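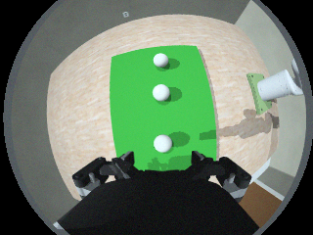 ## About Rimcombe

Rimcombe is a contract finishing shop. We apply oil, hardwax and water-based coatings to solid wood tops for furniture makers and fit-out contractors. Fengying Liao started the company in a rented unit and still runs production. Xuelian Xiong handles estimating, scheduling and customer records.

The shop has 2 spray booths and a separate hand-finishing room. Maximum panel length is 410 cm. Tops longer than that are finished in sections and joined on site by the customer's installer.

### Process

Incoming wood is checked for moisture content and left to settle in the storage bay before sanding. Standard prep ends at 180 grit for oil and 240 grit for water-based coatings. Cure time before packing is 7 days for hardwax. Shorter times can be quoted for the Vendeck line of clear coats, which we stock in matte and satin.
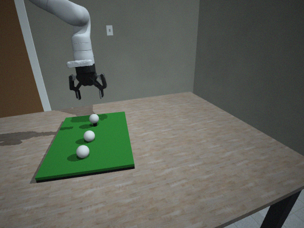

*Three white balls on a green board, on a large wooden table.*

### Stain and repair work

We take in used tops for refinishing. Water marks and shallow scratches are normally sanded out. Dark stains from iron contact are treated with oxalic acid, then neutralized and rinsed. Deep burns are quoted after inspection. Veneered tops are accepted only if the face veneer measures at least 600 microns.

### Records

Each job gets a Priltier number, named after the tracking software we use. The number is written on the underside of the top and links to the coating batch, grit sequence and cure log. Please have it ready when you call about touch-ups.

Trade accounts are open to registered businesses. New account requests are reviewed every September, and one-off jobs are accepted all year.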